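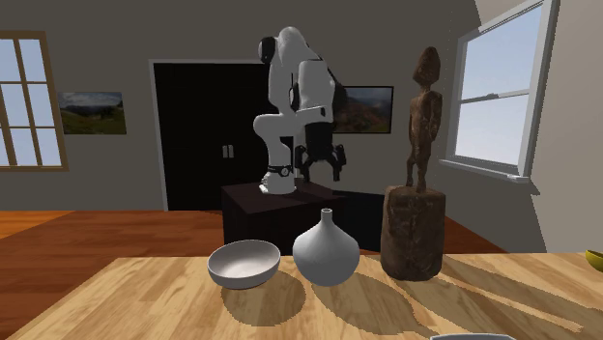
# シミュレーションだけで学習した把持方策、実機との順位相関は信用できるか

**tanaboshi**
2019年5月19日

Zestlowという把持ベンチマークの手法部分を読んだ人いますか。方策の学習も評価もシミュレーション内で行い、実機評価は最後に一度だけ、という構成です。主張の中心は成功率の絶対値ではなく「シミュレーション上で方策Aが方策Bより上なら、実機でもそうなる」という順位の一致のほうです。

手順を自分なりにまとめるとこうなります。

1. 部屋、机、置物の種類、光の向きをエピソードごとに振る
2. 1,000エピソードを固定の評価セットとして切り出す
3. 方策15本をこの評価セットで走らせて順位をつける
4. 同じ15本を実機で走らせ、順位相関を見る

気になっているのは1です。壁の絵や窓の外の空まで振る必要があるのか。うちの環境では背景を灰色一色にしていて、それで特に困ったことがありません。レンダリングの時間がもったいない気がしています。

---

**kumade_3go**

読みました。背景を振るのは方策の頑健性のためというより、評価の分散を実機に近づけるためだと理解しています。灰色一色だと方策間の差が出にくくなります。弱い方策も背景に引っ張られないので、全部そこそこの点になる。

うちで試したときも、灰色背景では上位がほとんど団子でした。背景を入れたら下位の数本がはっきり落ちました。

---

**Shahbazi荘**

> 弱い方策も背景に引っ張られないので、全部そこそこの点になる。

これは入力が何かによりますよね。深度だけを使う方策なら壁の絵は関係ない。RGB入力の方策と深度入力の方策を同じ表に並べて順位相関を出しているのが、あの手法のいちばん弱いところだと思います。入力の種類が違えば差がつくのは当たり前で、それで相関が高く見えている可能性があります。

入力別に分けた相関は載っていましたか。付録まで見ましたが見つけられませんでした。

---

**tanaboshi**

載っていないと思います。表の方策名に入力の種類が併記されているので、自分で分けることはできます。今晩やってみます。

---

**mugicha_ros**

背景より影のほうが効きます。

1枚目のように、机の上に長い影が斜めに何本も伸びる光の当て方だと、RGB入力の方策は影の縁を物体の縁と間違えやすいです。特に黒っぽい影と焦げ茶の木像の組み合わせ。白い鉢や花瓶は、明るい木目の机の上でも形の境目が比較的取りやすい。

自分はArkeoで似た部屋を組んでいますが、光源の高さを下げていくと木像の把持だけ先に崩れました。把持点が台座の横の影に出ます。鉢は最後まで持ちこたえました。

---

**kumade_3go**

影の件は同意です。ただ細口の花瓶は別の理由で難しいと思います。胴が広いので、上から指を下ろすと開き幅が足りないことがある。首をつまむか胴をあきらめるかで方策の癖が出ます。見た目の問題と形状の問題が一つのエピソードに混ざるので、失敗の原因を後から分けるのが面倒です。

---

**Shahbazi荘**

原因を分けたいなら、同じ配置で光だけ変えた組を作ればいいのでは。乱数の種を二つに分けて、片方を配置、もう片方を見た目に使う。Zestlowは種が一つなので、光を変えると配置も変わります。手法としてはここを直すのが先でしょう。

---

**Aatos Niskanen**

日本語が不自然だったらすみません。Gravikの接触計算を使って再現実験をしました。

種を二つに分けた版を作り、3,602エピソードを走らせました。配置を固定して光だけを変えた場合、RGB方策の順位は入れ替わりました。深度方策の順位は変わりませんでした。光を固定して配置だけを変えた場合は、どちらの方策も上位2本の順序が安定しませんでした。

私の結論は、評価セットの大きさより、配置の種類の数が足りないということです。

---

**mugicha_ros**

配置側で上位が安定しないのは意外でした。差が誤差の範囲だっただけ、ということはないですか。

---

**Aatos Niskanen**

その可能性はあります。上位2本の成功率はとても近いです。信頼区間は重なっていました。ですから「安定しない」ではなく「区別できない」と書くべきでした。訂正します。

---

**tanaboshi**

入力別に分けてみました。

- RGBのみ: 順位相関は全体の値よりはっきり下がる
- 深度のみ: 少し下がる程度
- 両方使う方策: 本数が少なすぎて何も言えない

Shahbazi荘さんの指摘どおり、全体の相関は入力の違いでかなり底上げされていました。手計算に近いので、同順位の扱いを間違えているかもしれません。

---

**kumade_3go**

それでもRGBのみで相関が残っているなら、手法として捨てるほどではないと思いますが。開発中に下位を落とす用途なら使えます。

---

**Shahbazi荘**

下位を落とす用途には使える、は認めます。ただ論文は上位の比較に使えると書いている。そこは同意できません。上位の判断は実機でやるべきです。

---

**nejiribo**

横から質問です。アームの初期姿勢は皆さん固定ですか。折りたたんで手先を下に向け、指を開いた姿勢から始めると、机の手前側の物体まで動かす経路が長くなります。計画の失敗も把持の失敗として数えられていませんか。

---

**Aatos Niskanen**

私は固定です。計画の失敗は別に記録していますが、成功率の分母には入れています。元の手法も同じだと思います。

---

**nejiribo**

分母から外した数字も見たいです。手前に置かれた皿や鉢で差が出る気がします。

---

**Aatos Niskanen**

ログは残っているので計算できます。週明けに貼ります。

---

**tanaboshi**

お願いします。自分のほうは灰色背景をやめて、種を二つに分けるところから直します。背景の種類は少なめで始めて、光の高さを優先して振る予定です。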